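*Back-room tips, bedding and folding. Written down for whoever takes over the fold tables at Sikida. Add your own at the end.*

I've folded for a living for a long time, first in a hotel basement and then here, and I have been told twice that a machine was about to do it for me. The first time was a flatwork folder that ate pillowcases. The second time is now. So these tips come in two kinds, the ones about cloth, which I trust, and the ones about working next to the new equipment, which I'd ask you to read with one eyebrow up.

## Before you fold anything

**Flatten from the middle out.** Put your palms in the center of the piece and push toward the hems. People start at the edges because that's where the mess shows, and then they chase the hump around for a minute.

**Find the hem first, then the corners.** On a T-shirt, take the bottom hem at both corners and pull it just snug. If you yank it, the side seams walk and you get a shirt shaped like a kite.

**Use a bed if the table is full.** A made bed is a decent folding surface for shirts and towels. It's softer than a table, so creases won't press in as sharp. Pull the bottom sheet tight before you start, or its wrinkles will end up in your work.

**Don't fold warm synthetics.** Let them rest. Ten creases in a warm polyester shirt are ten creases you own.

## Working with grippers in your hands

Surko sold us the system on the idea that it would learn from good folders. That means good folders spend part of the shift doing the job with a gripper in each hand, so there's something for it to learn from. They pay the regular rate for it. Jussara Seixas asked for more and was told it was "lighter duty." Try it for an afternoon and tell me what's light about it. 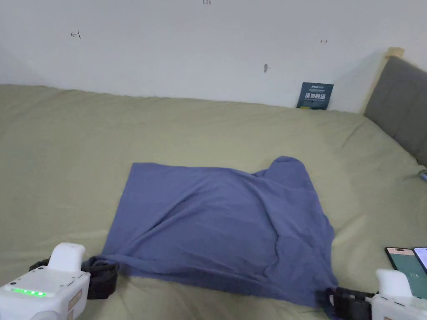
Pinch less than you want to. With fingers you feel the cloth slip before it goes, and with jaws you don't, so everybody grabs a fistful the first day. A big bite leaves a pucker in the hem. Take a small one close to the corner and move slowly.

A few more that took me too long:

- Keep both hands at the same height when you pull a hem straight. One high and one low puts a diagonal crease across the whole front.
- Set the cloth down before you let go. Dropping it from even a few inches undoes the last move.
- Swap out after 40 minutes, whatever the sheet on the wall says. Your thumbs and wrists give out before you notice you're tired. Amanuel Sisay ended up in a brace in June and he's half my age.
- Take off rings and bracelets. They catch.
- If you lose a corner, open the piece back up and start over. Don't rescue it halfway. A half-rescued fold looks worse than a sloppy one.

## Big pieces: sheets and duvet covers

Everything above gets harder with anything wider than your arms. Two people is still the best tool for a king duvet cover, and I'll say that to any salesman.

**Work one corner at a time.** Bring a corner up, let the rest hang or lie, and don't try to control the middle. The middle follows.

**Watch for the rope.** When you pull a big piece by one spot, the slack behind your hand twists into a rope. Stop, lay it down, and roll it open with the back of your hand. If you keep pulling, you'll fold the twist in and find it three folds later.

**Match corners inside out.** Slip one hand in each corner of the closed end, bring your hands together, and flip one over the other. With bare hands this takes a few seconds. I have not found a way to do it with grippers that's worth the trouble, and I've told Zerodness so on their feedback form, which has a box that takes 200 characters.

**Tell your covers from your sheets before you start.** Feel for the opening. A cover folded like a sheet traps air and puffs up on the shelf.
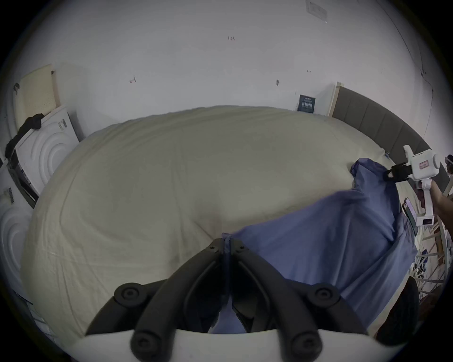 **Fold to the shelf, not to the picture.** Measure your shelf depth once, put tape on the table at that width, and fold everything to the tape. The laminated guide gives you a nice square that hangs two inches off every shelf we own.

## What has changed for us so far

Kalkidan Habte keeps the tally for the floor, so these are her figures. Before the system we did 500 pieces on a full shift with four people folding. In the weeks with two of us on grippers, we did 210 fewer. Management says the drop is temporary. Maybe it is. I'd like to see the word "temporary" with a month next to it.

Some of it is better, and I'll be fair. The new carts are the right height. We got decent lamps. Someone from upstairs finally came down and watched how the work is done, start to finish, and seemed surprised that there was a how. Dagim Weldu says the sessions made him a neater folder, because doing it slowly showed him where he'd been cheating on the sleeves. I believe him. I've seen his sleeves.

What I don't like is that the sorting got pushed onto the end of the shift. The folding got studied and the sorting got forgotten, and sorting is where your back goes. If you are new, ask at the start who's sorting. Ask out loud, with other people there.

I also don't like "it'll do the boring part and you'll do the interesting part." Folding is the part I can do sitting or standing, with the radio on, talking. The interesting part, so far, is stains.

## If they ask you to do sessions

1. Ask for the pay and the break times in writing. Wilma Lindsay in the office will print it for you if you ask before 7 in the morning, when the line starts.
2. Ask whether your slow days count against you. The answer I got was "not at present."
3. Fold the way you really fold. Don't put on a show. If it learns something, it may as well learn it right, and you'll wear yourself out performing.
4. Say no if your hands hurt.

## Small stuff

- Fold dark shirts with the inside out if they pick up lint.
- Towels in thirds lengthwise first, then in half, then half again. The rounded edge faces out.
- A fitted sheet never lies perfectly flat. Tuck the elastic edges in, make a rectangle, move on.
- Put the whole bedding set inside one of its own pillowcases. It stacks well and you won't go hunting for the mate.
- The Adeyemi steamer spits for the first minute. Point it at the drain.
- Shirts that have to go in a suitcase: roll them.

Jussara's addition: vinegar in the rinse for stiff towels, half a cup, and skip the softener altogether or they stop drinking water.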